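Paavo Ojala
6/21/19

Ok thread on the Irkby Open, rounds 3 and 4, typing this in the 20 mins before they start the clocks again. Apologies for spelling

Round 3 first. Had White against Somboon, who outrates me by 200 and plays the French every single time. Every time. So I prepped the Advance for a week and he played 1...e5. Lovely

Italian then. Quiet one, c3 and d3, Re1, knight heading over to g3 the slow way. I was happy with it. He put his bishop on a7 and sat there like a bloke waiting for a bus

Critical bit was move 19. I had d4 and I knew I had d4. Spent 31 minutes looking at d4. Played h3

After h3 he gets ...d5 in himself and his pieces all wake up at once. Queen and rook on the d file, my bishop on c2 staring at its own pawn. Ugly

Got down to a rook ending a pawn short. Three against two on the kingside plus his passed a pawn. Thought it was gone, had half written the loss on my scoresheet in my head

But he pushed the pawn to a3 too early – my rook gets behind it and his king has no shelter from the checks. Defended it for another 40 moves, shook hands at move 88. Half a point, no dinner

Best game of the round wasn't mine anyway. Molleck v Fudolano on board 2, King's Indian, everyone off their chairs to look. Molleck castled queenside in a King's Indian. Who does that

Fudolano gave up the exchange on c3 and the whole b file opened. I had it as winning for Black by move 24. So did the engine after, by a lot. Over the board it took him til move 51 because he was down to increments from move 30 onwards

Time trouble is killing this tournament btw. Four games on the top six boards were decided in the last minute. Not complaining, the increment's fine, people (me) just don't use the first hour properly

Round 4. Black against a junior, wont name the kid, plays faster than I can write. Caro, exchange variation, he had it all out to move 14 without sitting down

I got the minority attack the wrong way round, if that makes sense. His pawns were coming at me on the queenside and I had nothing on the kingside except good intentions. Traded queens to calm things down. Didnt calm down

Knight on e4 held everything together. If you only remember one thing from my games remember that Black's knight on e4 in the Carlsbad structure is worth more than whatever you were going to trade it for. Then he let me take on c3 and I took on c3. Ignored own advice, won a pawn, won the game. Go figure 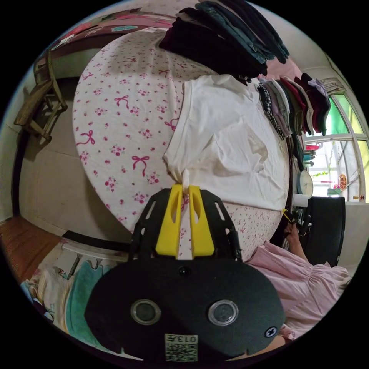 Fudolano has replied to the bit above: I never thought I was winning at 24, I thought Kb1 and then Rd2 held for him and I was just playing for tricks on the b file. Didn't see ...Qa5 until I'd already touched the queen.

Fair enough! He'd know. Still say Kb1 loses to the knight coming into a4 though, will set it up on the board tonight and post the line

Standings at the top – Fudolano on 4 from 4, Molleck and two others on 3. I'm on 2 and a half, which for me, in October form or any other, is very ok

Prize for first is 600 and there's a rating prize under it that I'm pretending not to have looked up. Also a best game prize, if the organisers have eyes that's Fudolano's already

Round 5 pairings are up. White again. Another French player. I've got the Advance file open and I dont believe a word of it

Clocks in 2. Phone off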